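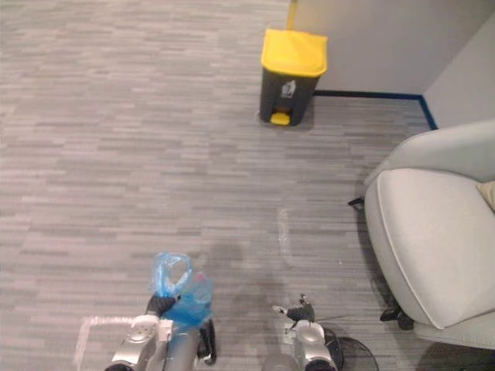
Bag in the left gripper, yellow-lid pedal bin ahead

Home | Forums | Facilities | Log in

toprak_ops: Boss wants two arms on next year's budget for bin rounds. Lanport quoted a lease. I've got 203 bins. Talk me out of it?

dilek_a: Ask for the price with service calls included. Ours wasn't — we found out in July.

rasmusdz: Disagree with the gloom. Night shift is hard to fill.

toprak_ops: Sure, but who fits the new liner?

dilek_a: Make them do 5 bins in a row on your carpet, pedals and all, before you sign.

rasmusdz: Fair. I'd still budget for one.

Contact us | © Jikenari Forums | Back to top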